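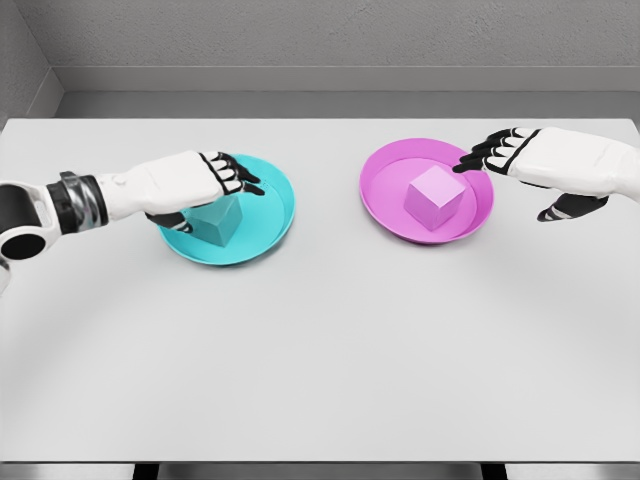

Raphaël Baudry
Household Advice Editor, Gridlow Home and Kitchen Service

Keeping the kitchen worktop in good order

The worktop receives more daily use than any other surface in the home. Food is prepared on it, shopping is unpacked on it, and post, keys and school bags are left on it by people passing through. Most worktops that are replaced early have been spoiled by small and repeated habits: a hot pan set down for a moment, a puddle left at the join, a scouring pad used where a cloth would have served. The following guidance applies to the surfaces most commonly found in domestic kitchens. Where the manufacturer has supplied care instructions, those instructions take precedence.

Daily cleaning

Clear the surface before cleaning it. Wiping around the toaster and the bread bin leaves a line of crumbs and grease that hardens within days and then requires far more effort to remove.

Sweep up dry crumbs first with a dry cloth or a small brush. Wash with warm water and a few drops of washing-up liquid, working from the wall towards the front edge. Rinse the cloth, wipe again with clean water, and dry with a tea towel. Drying is the step most often omitted. In hard water areas it prevents the dull film that many householders mistake for wear.

Cloths should be changed daily and washed at 60 degrees. A sponge that smells should be thrown away.

Pale surfaces

White and light grey worktops show tea, turmeric, beetroot and red wine very readily. Blot the spill at once. If a mark remains, mix bicarbonate of soda with a little water to form a soft paste, lay it over the stain for ten minutes, and lift it away with a damp cloth. Do not rub hard. Repeat the treatment if necessary; two gentle applications are preferable to one vigorous one. Test the paste first in a corner on any surface with a high gloss.

Yellow staining from turmeric often fades in daylight over a week or so. It is worth raising the blind and waiting before stronger products are tried.

Bleach should be avoided on laminate and on timber. It must never be mixed with vinegar, descaler or any other cleaning product, as dangerous gases may be given off.

Timber

Wooden worktops should be oiled when water no longer forms beads on the surface. In a busy kitchen this may be every three months near the sink and twice a year elsewhere. Apply a thin coat of a food-safe oil with a lint-free cloth, following the grain, and wipe off the excess after twenty minutes. Several thin coats will last longer than one thick coat, which tends to remain sticky.

Rags used with linseed and similar oils can heat up and catch fire without a flame. Lay them flat outdoors to dry fully before disposal, or soak them in water and seal them in a metal tin.

Black marks around taps are caused by standing water. Once the timber is thoroughly dry, sand lightly with a fine paper, along the grain, and re-oil. Deeper marks may require several sessions.

Stone and composite

Marble and limestone are damaged by acid. Lemon juice, vinegar and wine will etch the polish within minutes, and the resulting mark cannot be washed out. Use a board for all fruit, and place a small dish under bottles of oil and vinegar. Granite is more tolerant but should be resealed from time to time. To check the seal, leave a spoonful of water on the surface for a quarter of an hour. If the stone beneath has darkened, a fresh coat of sealer is due.

Heat and knives

Pans should never be set directly on the worktop, whatever the material. Keep two trivets permanently beside the hob — a trivet stored in a drawer is seldom reached in time. Slow cookers and kettles should stand on a heat-resistant mat, well clear of any join.

Cut on a board in every case. To stop a board sliding, place a damp cloth underneath it. Separate boards for raw meat and for other food are strongly advised, and boards of different colours make the distinction plain to everyone in the household.

Plates and bowls

Unglazed foot rings on plates and bowls are a frequent cause of fine scratches. Run a fingertip around the base of any new dish. If it feels rough, rub two of the same dishes together, base to base, for half a minute, then rinse away the dust. Lift dishes clear of the surface; do not drag them.

Joins and edges

Inspect the joins and the seal along the wall every September, before the heating is turned on for the winter. Sealant that has blackened, shrunk or come away should be cut out completely. New sealant will not adhere properly to old. Clean the gap, allow it to dry overnight, apply masking tape to either side, and smooth the bead in a single pass. Remove the tape while the sealant is still soft. Leave for 24 hours before wetting.

Swollen laminate cannot be flattened once water has reached the board beneath. The edge may be sealed to prevent further damage, but the section will eventually need to be replaced.

Readers' correspondence

Baptiste Lemaire writes to ask whether car polish may be used to revive a dull laminate. We do not recommend it on any surface where food is prepared. A thorough wash to remove old spray polish, followed by careful drying, will often restore much of the original finish.

Further leaflets on sinks, taps and tiled splashbacks may be requested from the Service in writing. Please quote leaflet 106 for sinks and taps, and leaflet 464 for tiling.

Page last revised April 2018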